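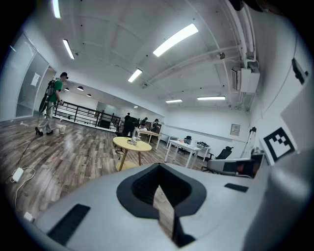 # Wiring an old house for evening light

Sigrun Berge has rewired houses in Jugah for 14 years. Most of the calls she gets are about dim rooms, and most of those rooms have one ceiling fitting in the centre.

"People ask for a brighter globe," she said. "That lifts the glare and leaves the corners the same colour as before."

Her usual advice is to split the load across 2 circuits, one for the ceiling and one for switched outlets at lamp height. In the older Dernine terraces the cable runs under the floor, and access depends on whether the boards were nailed or glued.

Amber Brouwer, who draws the plans for Berge's larger jobs, works to 300 lux at a reading chair and 100 elsewhere in a living room. She measures after dark with the curtains closed.

"A daytime reading is no use for this," Brouwer said. "I take it at the page, with the person sitting down."

A small table lamp with its shade turned to one side will often reach the higher figure over a limited area, she said, provided the beam falls from beside the shoulder. 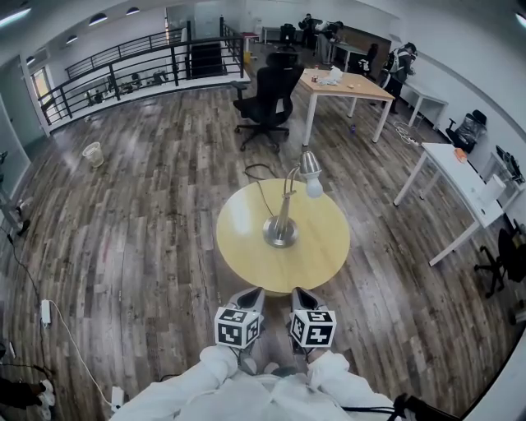 ## Dimmers and cords

Berge fits trailing-edge dimmers with LED globes and checks the minimum load on the data sheet. Flicker at the low end is the most common fault she is called back for.

On cords she was brief. "Keep them along the wall. If one has to cross the room, the outlet is in the wrong place."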